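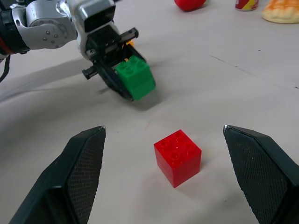 Mussa series: red 2x2 block on the light gray table cover, green block held just above the table.

Search products, part numbers, colors...
Go

Mussa 2x2 Stacking Blocks, Full Height

Plastic building blocks with a 2x2 stud pattern, close to a cube in proportion. Supplied in single colors or as mixed sets. Sold for classroom counting and sorting work, bench exercises, fit-and-release practice and general building.

The full-height block is the tall format of the Mussa series. It has the same footprint and stud spacing as the standard 2x2 brick and can be used on top of it or under it. Rastilach baseplates accept both heights.

General data

Stud pattern: 2 x 2, round
Footprint: square
Finish: glossy
Material: plastic, colored through
Colors in stock: red, green, blue, yellow
Colors to order: white, black, orange
Set sizes: 8, 20 and 77 blocks
Packing: resealable bag (8 and 20), lidded tub (77)

Studs

The four studs are round and ringed at the center. The ring takes the block above with light hand pressure. Blocks should be brought down square to the stud face. If a block is brought down at an angle, the near pair of studs engages first and the far pair needs a second press. This does no harm to the block but leaves a small gap that adds up in a tall column.

For repeated stacking and unstacking, start with new blocks from the same set. New blocks hold more firmly than used ones. The grip eases over the first few dozen cycles and then stays close to constant.

Side faces

All four sides are flat enough to be held between two parallel surfaces. The gloss finish is easy to wipe but offers less friction than a matte one. Where blocks are picked up with tongs or clamps, use jaws with a textured or rubber-faced inner surface, and close them on the middle of the side face. Holding a block by its upper edge tends to tip it.

Color selection

Red and green are the most ordered pair. Both are strong, even colors and separate well from a pale work surface. For users with red-green color deficiency we suggest replacing green with blue or yellow. Mixed sets can be ordered with this change at no charge; write NO GREEN in the order notes.

Glossy sides reflect overhead lamps. If the blocks are to be photographed or sorted by color under strong light, move the lamp to one side or fit a diffuser. White and yellow are affected the most.

Work surface

Any level table will do. We recommend a matte cover in off-white or pale gray. Shadows stay soft on it and small parts are easy to find. The Grultetti table cover (sold separately) is supplied folded and shows creases when first laid out. Leave it flat overnight or put weights on the corners. Slight wrinkles do not affect stacking of one or two blocks. For columns of more than nine blocks, use a baseplate.

Do not use an iron on the cover.

Contents by set

Set of 8: two each of red, green, blue and yellow.
Set of 20: five each of red, green, blue and yellow.
Set of 77: 19 each of red, green, blue and yellow, plus one white block.

Single-color bags are available in the 8 and 20 sizes only. Baseplates are not included with any set.

Suggested exercises

The card packed with the 20 and 77 sets gives the following. Distances are left to the instructor.

1. Place one block flat with the studs up. Bring a second block of another color to it and set it down on the studs. Release.
2. As 1, with the second block picked up from the opposite side of the table.
3. As 1, then remove the upper block without lifting the lower one.
4. Build a column of four in a given color order.
5. Take the column apart and return each block to its own color tray.

In exercise 3 the lower block usually has to be held. A second pair of hands is allowed on the card.

Cleaning and storage

Wash in warm water with dish soap, rinse, and dry with the studs down on a towel. Water collects inside the block and takes longer to drain if it is left studs up. Do not use solvents, abrasive pads or a dishwasher - the gloss surface dulls and the fit loosens with high heat. Store away from direct sun. Blocks from the red batch shipped before April may be a slightly darker shade than current stock; fit is the same.

Compatibility

Mussa standard 2x2 brick: yes
Mussa 2x4 brick: yes
Rastilach baseplate, small and large: yes
Prostero sorting tray: yes, one block per pocket
Prostero sorting tray, shallow: no, the lid does not close over full-height blocks

Ordering notes

Order by set size and color. Mixed sets ship from stock. To-order colors are molded in batches and ship with the next run. Returns are accepted on unopened bags and tubs. Opened sets can be exchanged if a block is cracked or has a missing stud; send a photo of the block and the label from the bag.

Page checked 02/05/2026

Comments (5)

Ayten Başaran
We use the 77 tub with two groups at one table. The fit is consistent across colors. The tub lid is stiff for small hands, so I leave it off during class and store it under the tub.

benchtop_r
Is the tall block the same height as a stack of standard bricks? I need to mix them in one wall and have the top come out level.

Mussa product desk
Yes, three standard bricks equal one full-height block. Press the standard bricks fully together before comparing. A loose joint will show at the top.

kgl
Bought 20 red and 20 green. One green had a burr under the rim and would not seat. Trimmed it with a hobby knife and it was fine. Would still like to see the shallow tray get a deeper lid.

tableside
The cover creases took two days to go, not one night. Weights on the corners helped a bit. Blocks are good.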